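**From the Stestirik automation group – handling rules, second edition**

Many of you have written in since May to ask when the plate handling rules would be ready, and I'm happy to say they went out to every member lab on 25/01/2025. Thank you for being so patient with us! The first edition ran to 167 rules, which was far more than anyone could keep in their head on a busy shift, and the new one has 20 on a single sheet you can hang by the bench.

The biggest change is that every new pick or place now has to run in simulation before it goes anywhere near the real arm. The folks at Pladero have been working this way for a good while, and the practice bench they shared with us, with its arm, rack and multi-well plate, is what we used to try out the wording.
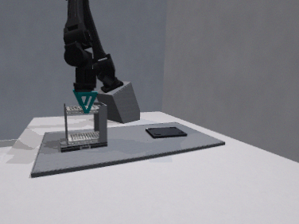
We also went back and forth over approach height. The old text said "a safe distance," and as you can imagine, every lab had its own idea of what that meant. Now you write the height down for each piece of equipment, you bring the gripper straight down from it, and you slow the arm for the last stretch. If you change the rack, you write a new height – even if the new rack looks just like the old one.
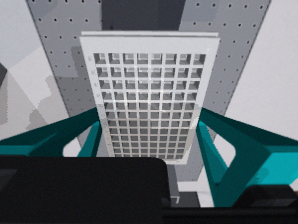

Rule 11 is the one we expect to get letters about. It asks you to record the finger opening and grip force for each type of plate, and to check both again after any change of fingers. Dobos logged 2,993 simulated picks while we were drafting it, and their notes are in the back of the sheet for those who like that sort of thing (I certainly do). Labs still using the older Plendima forms can keep them until their next review. Please send comments on the wording to the group's usual address, and do tell us which rule you're writing about.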